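Ververidis opens early access to Plokau, a caching layer for busy storage servers

2018-07-11 - Ververidis, the storage software firm, is very pleased to announce that Plokau, its new caching layer for mixed flash and hard disk servers, is now open to early access customers. It has been a long road since the first working build in March, and we would like to thank everyone who put up with our questions along the way. 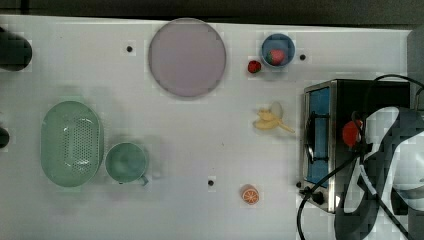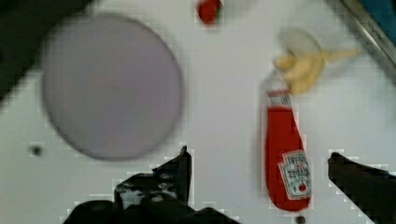 Plokau sits between the operating system and the drives, and keeps a running record of which blocks are being asked for most often. Those blocks are moved to flash, while the quieter ones are left on ordinary disks where space is cheaper. Administrators can set their own rules as well, so that a month-end accounts run, say, is warmed up in good time.

In our own tests on a server with 64 GB of memory and 18 hard disks, average read times for a busy database fell by 75 per cent. Write times improved by 27 per cent, a smaller gain, and one the team is still working on.

"We spent a good many evenings on the part that decides what to throw out of the cache," said Makis Kalogeropoulos, head of engineering at Ververidis. "Deciding what to keep is fairly easy. Throwing out the wrong thing is what makes people ring you up in the morning."

Among the first to try the software was Dondby, the hosting company, which has been running it on its shared mail servers.

"Our backups used to slow everybody down until lunchtime," said Rafail Tsolakis, storage manager at Dondby. "Now they finish before most of our customers have sat down - and I have had some very kind emails about it, which doesn't happen often in my line of work."

Plokau works with the common Linux file systems. Support for Sendo arrays will follow in a later release. Early access is free of charge, and customers who would like to join should speak to their account manager or write to Apostolos Raptis in the Ververidis press office.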